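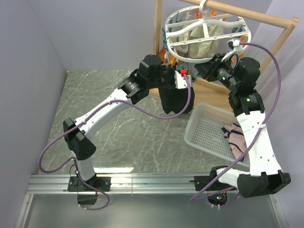
Round clip hanger, up on the wooden rack.

Laundry room walk-through, Mostimwood building, July

I do this one every summer, first thing on a Wednesday before the machines get busy. Same list as last year with my comments after each item. If something says "watch" it means I'm not worried yet but I'll be looking again next month.

1. Dryer lint screens
OK. All cleaned and seated properly. The end dryer had a decent gray blanket on it (thank you to whoever ran nine towels and walked away) but the mesh is whole and it slides in without a fight.

2. Dryer vent hose and outside flap
Needs work. The hose behind the middle dryer is kinked where somebody shoved the machine back against the wall. I pulled it forward and the airflow came right back, but the clamp is loose and I want a new one on there. The outside flap opens and closes fine. There was a wasp nest starting under the hood and I knocked it down.

3. Washer supply hoses
OK, with one on watch. No bulges, no drips at the couplings. The cold hose on the Lesedow washer is the last of the old rubber ones and I'd love to see it gone by winter. Braided steel on everything else.

4. Floor drain
OK. Poured a bucket down and it went without gurgling. Please, please don't set baskets on top of it!

5. Outlets and cords
OK. Tested and reset every GFCI. I did find an extension cord running to somebody's steamer, so here's the reminder again: no extension cords in this room, ever. The steamer can go in the outlet by the door.

6. Hanging racks and clip hangers
OK. Gave everything a tug and a wiggle. These plastic hangers are light and they're meant for socks and underthings, so jeans and wet bath mats go on the floor racks. If a clip feels weak or the spring is popping out, toss it in the coffee can on the shelf and grab a spare from the bag.

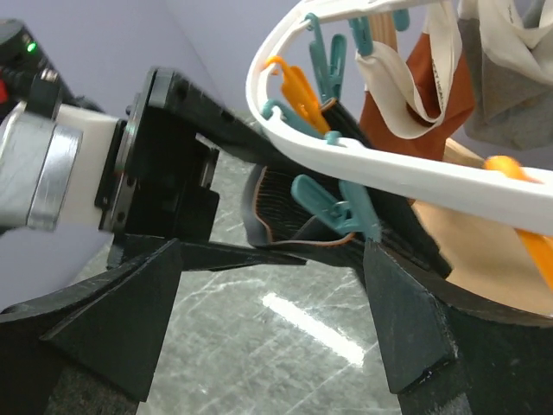
Oval hanger with teal and orange clothespins.

7. Detergent storage
Needs work. Two bottles with no caps and one jug of bleach sitting right next to the ammonia cleaner, which made my hair stand up a little. I moved the cleaner to the locked cabinet. Bleach stays on the low shelf, by itself.

8. Water heater
OK. Set where it should be, relief valve pipe is clear, nothing stacked within 3 feet of it. The sticker from Arnus Plumbing is still readable and says they're due back in the fall.

9. Drying bars and frames
Watch. I ran my hand along all the plastic ones for cracks, especially near the hooks, where they get brittle first. Nothing sharp today, but a few are getting old and I've put replacements on the Magbanua order.

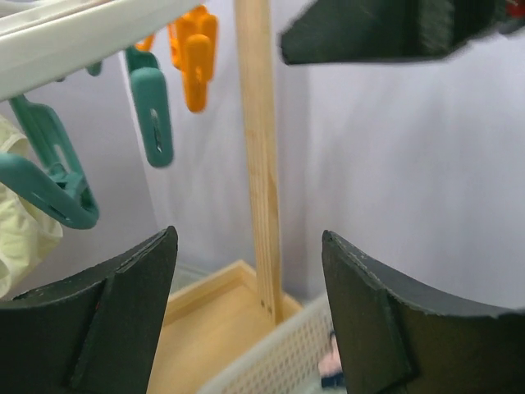
10. Smoke alarm and extinguisher
OK. Alarm is loud, sorry to everyone upstairs. Extinguisher gauge is in the green and the pin is in.

11. Lighting
Needs work. The tube over the folding table flickers. New one is in the closet, I just need the tall ladder.

Still open from this round: vent clamp, light tube, caps for the detergent. Spending so far is $146, mostly hose and clothespins, and we have $2,000 set aside for the room this year, so the cold hose can go ahead whenever the plumber comes.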